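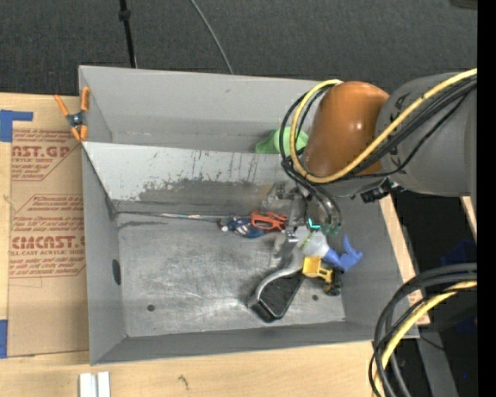

Three months without a car

We sold the car in February. It was a twelve-year-old estate with a noisy wheel bearing, and the garage wanted 300 pounds to sort that out before they would even look at the brakes. I had been saying for a while that we could manage without it, mostly because it is easy to say. Then a man came to the house at half past six one evening, drove it round the block and handed over an envelope, and after that we had to find out.

I wrote down what I expected at the time, so I can check. I expected shopping to be the worst of it, getting to work to be fine, and visiting my mother to be a bit of a bore. I got one of those right.

Getting to work

I used to drive, and it took 25 minutes if I left before seven. The bus takes 50, plus the walk at each end. I thought I would read. For the first fortnight I did, and then I found that the back half of the bus is too dark in the mornings and the front half has seats facing sideways, which make me feel ill. Now I listen to the radio and look out of the window. I know a lot more about the front gardens along the Makard road than I did.

What has changed is the end of the day. The bus goes at ten past five and the next is at five to six, so I leave on time. My old habit was to stay on until the job in hand was finished, and it was never finished. I don't think anyone at work has noticed the difference.

Casimiro Alcaraz, who sits opposite me and has never owned a car, told me to buy a proper waterproof coat before anything else. I bought a cheap one first and then a proper one, so that cost me twice.

Shopping

I had this down as the hard part and it has been fairly easy. We used to do one large shop every ten days or so and throw out a fair amount of it. Now one of us stops on the way home most evenings and buys what fits in a rucksack. Heavy things are the trouble: potatoes, cat litter, anything in tins. Those come by delivery once a month, and we share the slot with next door to get over the minimum.

We spend a little less on food. I would like to claim it was more than that, but I kept the receipts and it is a little. Bread costs us more, as it now comes from Loletti on the corner and I find it hard to walk past without going in.

My mother

This is the bit that has not gone well. She lives 90 miles away, and the last few of those are the problem. The train is good. It gets to her nearest station in under two hours, and then there is a bus that runs four times a day and stops running at teatime. Twice I have taken a taxi, and twice I have sat in a shelter for most of an hour with a bag of her shopping and a flask.

We have tried hiring a car for a weekend, which worked, although it had to be picked up from the far side of town and back by noon. The next plan is to go less often and stay longer. She has said she would like that. She has also said she would like me to do the gutters.

Money

The running costs for last year, with insurance, tax, the test, tyres and a battery, came to 2,000 pounds before any petrol. I had never added it up and I was annoyed with myself when I did. Against that, my bus pass is 90 pounds a month, and then there are the trains, the odd taxi and the hire car. We are ahead, by less than I had hoped.

I have put some of the difference towards a bicycle. It is second-hand, from Khang Tôn at the repair shop, who changed the chain and both tyres and told me firmly to lower the saddle. I have ridden it to Trorkon and back once, along the old railway line – lovely going out, straight into the wind coming home. I was overtaken by a boy in school shoes.

What next

I said we would try it until the summer and then decide. The two of us don't quite agree. I would carry on as we are. My wife would like a small car for the winter, and she makes the fair point that she is the one who gets the late bus back from choir. We are going to look at the car club, which has a van and two hatchbacks parked behind the library, and see what the joining fee is.

The drive has a bench on it now and some pots. The beans went in last week.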